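4. Setting up your Sorno tabletop loom

Now the fun part! Your Sorno arrives with the frame already squared up, so all that's left is the warp — the lengthwise threads that hold your cloth together. Give yourself a free afternoon the first time. It gets much quicker.

4.1 Before you start

Pick a table that doesn't wobble and is wide enough for the loom with elbow room on both sides. You will need the 2 clamps from the small bag, the threading hook, scissors and a cone of smooth cotton. We love Joma cotton for a first warp, but any firm yarn that doesn't snap when you tug it will do nicely.

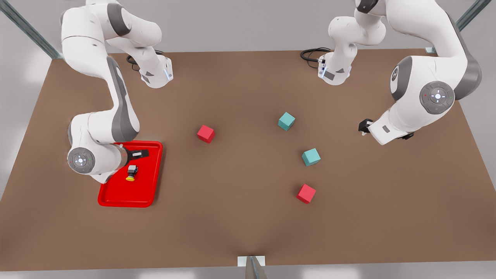

Can I use wool for my first warp?
Smooth, tightly spun wool works well, but save anything fluffy for the weft, as it catches in the heddle and frays.

4.2 Threading the loom

1. Clamp the loom to the table edge with the back beam furthest from you.
2. Tie your cotton to the back beam with a double knot.
3. Pull a loop through the first slot with the hook and drop it over the warping peg.
4. Carry on across the heddle, slot by slot, until you reach the width you want.
5. Cut the loops at the peg and wind on slowly, keeping the threads snug.
6. Move one thread from each slot into the hole beside it.
7. Tie the ends to the front beam in small bunches.

Note: If one bunch feels slack, undo it and retie it now. You'll see the difference in your very first rows!

CAUTION: Do not lift the loom by the heddle. Keep fingers clear of the ratchet when you release the back beam — it springs round fast.

Patterns for scarves and table mats start in section 5.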